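# Keeping the Little Cell Honest: A Talk with Celina Gajewski

4/5/18

The coffee at Veltell is made in a pot older than most of the equipment, and Celina Gajewski poured me two cups of it before she would let me anywhere near the cell. She has looked after the peg-and-board station for four years now, first as the person who swept under it and then, when the job came open one April, as the person whose name is on the maintenance sheet. She likes to talk about it, and I liked listening, so we went well past the time we had set aside.

"People come in and they want to see the arm," she told me. "Fine, it's a nice arm. But I spend my mornings on the fingers. The fingers are where all my trouble lives, bless them."

Her routine starts with the contact pads. She wipes both of them down with a lint-free cloth and a little alcohol, lets them dry while she fills in the sheet, and then runs a thumbnail along the edges to feel for any lifting. When a pad goes shiny she changes it, whatever the calendar says. The first year she went strictly by the count the supplier gave her, and she still shakes her head over it.

"I had blocks sliding down a hair every time we picked one up. Just a hair! And I was down in the program moving points all over the place, chasing it, for the better part of a week. It was the pads. I put new ones on and every one of my clever new points was wrong, so I had to go and put them all back."
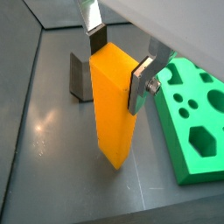

After the pads come the bolts. Celina checks each one with a small torque wrench she keeps in a sock in her drawer (the case broke, and the sock, she says, is better), and she puts a stripe of paint marker across the head and the bracket so that she can see from the door whether anything has turned. Then she closes the fingers slowly on a steel gauge and looks at them from the side with a flashlight, to be sure they meet it square.

I asked what happens if they don't.

"Then I loosen up, take the finger off, and clean behind it. Nine times out of ten it's dirt. You'd be amazed how small a crumb can tip a finger. Humen, who do our spare parts, they'd be happy to sell me a new one, and they're lovely people, but I clean it first."

The board gets its own attention. Every shaped opening has to sit where the program believes it sits, and since the board comes out for cleaning, it has to go back in the same spot each time. Celina pushes it home against its stops, then does what she calls the slow visit, with the arm turned down to 30 percent speed and a block in the fingers, stopping over each opening while she crouches and squints. A full check is 256 picks, and she wants all of them clean before she signs. On a good day that takes her 85 minutes, and she eats her sandwich during the second half of it.

"I do listen, though," she added. "I'm chewing, but I'm listening. When a block goes in right it has a kind of soft sound, and when it catches on the rim there's a tick. I'll put the sandwich down for a tick."

Her handwritten notes fill a fat green binder with the word Unent on the spine, the name of the old control package the cell ran before her time. She never saw a reason to buy another binder. Inside are pad changes, cable swaps, a page of grievances about a vacuum hose, and a drawing of a finger with arrows going in every direction. New people are asked to read it through before they touch a wrench, and then to write something in it themselves.

We finished by the tool drawer, where she was hunting for a marker that hadn't dried out. The next job was a wrist cable that had begun to rub on its clamp, and she wanted it wrapped before lunch. She found a marker, tried it on the back of her hand, and went off to get the tape.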